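How to Rip a Shelf of Old CDs Without Losing Your Weekend

Irfan Khoo gave me his CD collection when he moved to Pludumell, on the grounds that I still owned something with a disc tray. It came to 205 albums, a few of which he must have bought on purpose. Getting them onto a hard drive took me most of December, and I made enough mistakes to fill a page.

What you need

A computer, a disc drive, ripping software and somewhere to put the files. A cheap external drive is fine. Mine is a Durkberg that sounds like a coffee grinder and has never missed a track.

Step 1: Pick a format and stop reading forums

Use FLAC. It keeps everything on the disc and takes up about half the space. You can make smaller copies for your phone later. Going the other way means doing all of this again, and you won't.

Step 2: Clean the disc

Hold it by the edges. Wipe with a soft dry cloth from the center hole straight out to the rim. Don't go in circles, however natural it feels. For fingerprints, use a little water with a drop of dish soap, then let it dry. Toothpaste is for teeth.

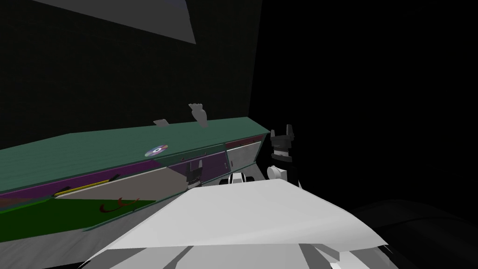
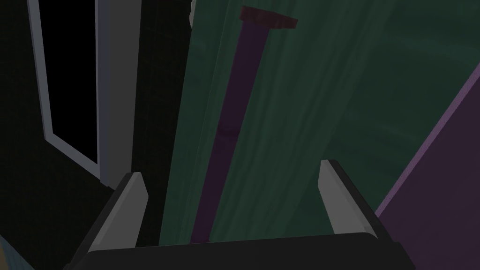

The first picture has the disc, silver with a bit of rainbow and a small dark hole in the middle.

Step 3: Set up the software

Turn on secure mode, which reads each section more than once and compares the results. It's slower. A clean album takes me 9 minutes, and one scratched Zillano live set took 24, mostly for applause.

Step 4: Fix the names before you rip

The online database will offer you several versions of the same album, one of them typed by somebody with strong feelings about capital letters. Choose one and check the track order against the back of the case. Cherry Mae Soriano skipped this and now has three separate artists called Alhassan.

Step 5: Rip, check, back up

Read the log when each disc finishes. If a track shows errors, clean the disc again and redo that track alone. Listen to the last song, too, as trouble often shows up near the outer edge.

Then copy the whole folder to a second drive and keep it in a different building. Mine lives in my sister's linen closet, under the good towels.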